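2 min read

Handhelds for hill walking, worth it or not?

brackenfoot
Four of us are doing the ridge from Betholm to Ikville in October. No phone signal after the reservoir. Is a pair of handheld radios worth the weight, or do we just stick together?

Galanis
Stick together. I've carried a set for years and used it twice. In a valley you get a mile if you're lucky.

tarn_dweller
Disagree. On the ridge itself you have line of sight nearly all the way. We had a clear signal from the top (1,478 feet) down to the car park at Ikville. It's the dip by Brasen farm where you lose it.

Galanis
So it works where you can already see each other.

tarn_dweller
Not in cloud.

brackenfoot
Does the aerial make much difference? The ones I've been looking at are all stubby.

mlambrakis
Yes, more than the power does. A short aerial is easier in a pocket but you pay for it in range.

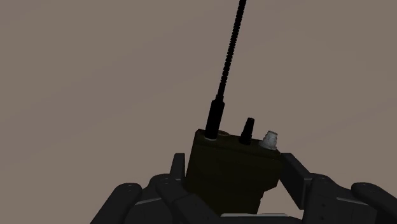

Keep it upright when you talk and don't hold the radio flat against your chest. Agree a channel and a spare before you set off, and check in on the hour so the batteries last. Mine went flat after 34 hours with it left on.

Galanis
Fair point on the aerial. I'd still spend the money on a better map.

brackenfoot
Got the map. Will borrow a pair and see how we get on past Brasen.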